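**Sorting the shelves at Kitley, a thread**

1/ We've had the Kitley office since November and the tall white shelving has been a dumping ground for most of that time. I finally gave it an afternoon. Posting what I did in case anyone else is staring at the same sort of thing.

2/ First job was taking everything down. I wiped each shelf with warm water and a bit of washing-up liquid. The top one had a layer of dust you could write in. I had to stand on the step stool from the kitchen for that, and I'm not short.

3/ The cases were the main problem. They're all different sizes and people had been stacking them two high, so whichever one you needed was underneath. I've gone to one high everywhere. It takes more shelf but you can lift any of them out with two hands and no shuffling.

4/ White boxy ones are along the top in a row, dark panels facing out. They match, so they look tidy up there, and they don't get opened much.

5/ Green ones and the white one with the window go on a lower shelf. Those get used most, so they're where you can reach them without the stool. Windows to the front so you can see which is which.

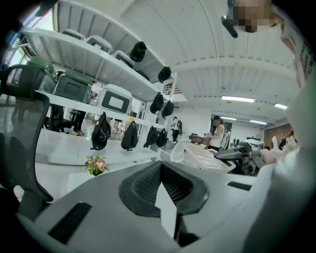
6/ Labels next. I bought a roll of 400 from Ovberg and used maybe a dozen, so if anybody in the building wants labels, come and see me. I haven't stuck any on yet where they'd cover a window. Still deciding between the lid and the side.

7/ Now the caps. We had a box of black baseball caps left over from the Mukgate open day and they'd been squashed under a coat for months. Octavian Crăciun suggested hooks along the shelf edges. I said it would look like a market stall. He put them up while I was at lunch.

8/ There are 8 caps hanging up now and I've come round to it. The bottom shelf edge takes a row of four and the others are higher up. They're keeping their shape and the box has gone to recycling.

9/ Hooks hold up to 80 grams each according to the packet, which is fine for a cap and no good for a bag. Please don't hang your bag on them. Two of you already have.

10/ Someone asked about the chair. The black mesh ones are staying. They get pushed up against the shelves when people want floor space, and that's all right as long as you move them back afterwards. The castors catch on the bottom shelf if you shove.

11/ Benedikt Ortner wants a stock list, so I've started one in the shared folder. The old Becerra list had 3,033 lines and most of them were for things we gave away before the move. I'm not copying it across. New list, one line per case, shelf number at the start.

12/ Left to do: the lowest shelf, which is dim and where the odd things end up, and a spare key for the window lock. I'll do the shelf next week if I can borrow the desk lamp.

13/ If you've got something on loan from these shelves, bring it back before then and leave it by the door with your name on it.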